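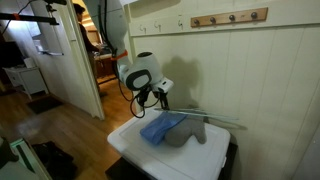
About Mullotside

Mullotside Laundry and Mending is a family-run business that washes, presses and repairs clothing and household linen. We work for private customers, guest houses, restaurants and two local theater groups. The shop is open Tuesday through Saturday, and the workroom behind it runs six days a week.

How we started

Roald Haugland opened the shop after 15 years as a presser in hotel laundries. He took over a former shoe store on Mullotside Lane, kept the name of the street, and put in two washers and one ironing table. For the first winter the work was almost all shirts. A guest house owner then asked whether he could take her sheets as well, and he bought a third washer that February to do it.

Mending came later. Customers kept bringing in shirts with a button missing or a collar coming apart, and Roald did small repairs at the counter while they waited. When the repairs began to hold up the pressing, he hired a seamstress and gave her the front window, where the light is best. We now have four people who sew and five who wash and press. Most of them learned the work with us.

What we do

We wash and press shirts, trousers, dresses, uniforms, table linen and bedding. Shirts are finished by hand and come back folded or on a hanger. Please tell us which you want when you drop off. If you don't say, they will be folded.

Repairs include buttons, hems, zippers, linings, pockets and worn cuffs. We turn collars, a job few shops still offer, and it can give a good shirt several more years. We also patch sheets and cut down large tablecloths with a bad stain in the middle into napkins.

We don't do leather, fur or wedding dresses. For those we can give you the address of Arnardóttir, across the river, who has the right equipment and has looked after our customers well. 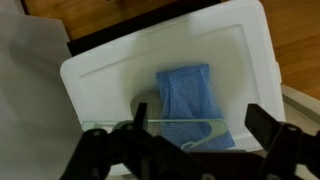

Stains are treated before washing, and we would like to know what they are if you know yourself. Coffee, red wine, grass and cooking oil all need different handling, and a stain that has already been through a home dryer is harder to shift. We will tell you at the counter if we think the chances are poor. There is no extra charge for trying.

Guest houses and restaurants

Our trade customers have a fixed pickup day and get the same items back on the next round. Each customer's linen is washed separately and is never mixed into a common pool. The largest account sends us 400 napkins a week and the smallest sends a single bag of aprons. Both pay the same price per piece.

The van covers the town, the harbor and the road out as far as Mukden, the old inn at the crossroads. Farther than that we ask customers to come to us – we have only the one van.

How we work

We use a plain, unscented detergent for everything unless a customer brings their own. Water from the last rinse is saved and used for the first wash of the next load. The big ironer, an old Skalex, came with us from our first workroom, and we still keep it for tablecloths and sheets.

Every order gets a numbered cloth tag at the counter, pinned on and taken off only when the order is packed. If something does go missing or comes back damaged, tell us within a week. We will repair it, replace it or pay for it.

Unclaimed clothing is kept for 139 days. After that it is cleaned once more and given away, apart from coats, which we hold until the end of the next winter.

Find us

The shop is at 89 Mullotside Lane, next to the bakery. Drop-off is from 7:30 a.m., and there is a hatch on the side street for bags left overnight. Put your name and phone number inside the bag, please, as labels on the outside tend to come off. There is parking behind the bakery after 10 a.m. – before that the space is needed for deliveries.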